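Week 2 – Sorting small stuff

Okay, so last time I had you all dump a drawer onto the table, and I loved the groups you came up with! Today we go smaller: one gray bin, a few odd things, and you pick the rule. Color is the easy one. I'd go for shape first – it makes you look longer.
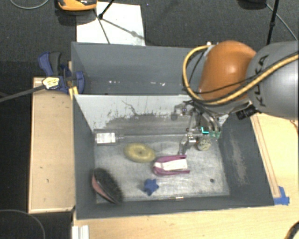 Fig. 2. Front bin: yellow ring, magenta U, dark blue star.

Try two rules on your own bin before the break and write both down. The Oakley worksheet (page 47) has room for it.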